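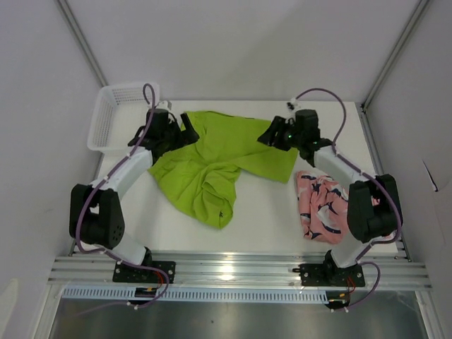 Two arms, one lime-green shirt, white tabletop.

Pernow 2 is out, and it's free for anyone who looks after a small network

Hi, I'm Pilar Ledesma, and I write the code at Irnton along with Apostolos Dimitriou. As of this morning you can download Pernow 2, our log-checking tool for small offices, clinics and schools (and anyone else who got handed the server cupboard key one day and never managed to give it back!).

Pernow reads the sign-in records on your machines and tells you, in everyday words, when something looks off -- a password tried over and over at 3 a.m., say, or an old account that has woken up after months of quiet. The first version did that too, but it was slow and it nagged. I got 1,038 alerts from my own test network in October, and nearly all of them were my printer.

So we rewrote the part that decides what's worth telling you. The new version groups repeat warnings into one message, learns which devices are just noisy, and keeps every record on your own hardware. Nothing gets sent to us. If you want a copy for the police or your insurer, there's now an export button that locks the file and stamps it, so you can show it hasn't been changed.

We tried it with 200 offices before release, and the biggest of them, a freight company called Herrera, runs it across 1,000 machines. Their favourite bit is the colour coding, which Apostolos added in an afternoon and which I argued against. Fine, he was right.

Pernow 2 is free for up to 4,000 sign-ins a day. Past that you'll need a paid licence, sold through our partner Dridier, who also look after phone support. It runs on Windows and Linux. The Mac version is behind -- I'm working on it, please stop emailing Apostolos.

If you're already on the first version, export your settings before you upgrade. Reporters who'd like a demo or a chat can reach either of us through the press page on the Irnton site.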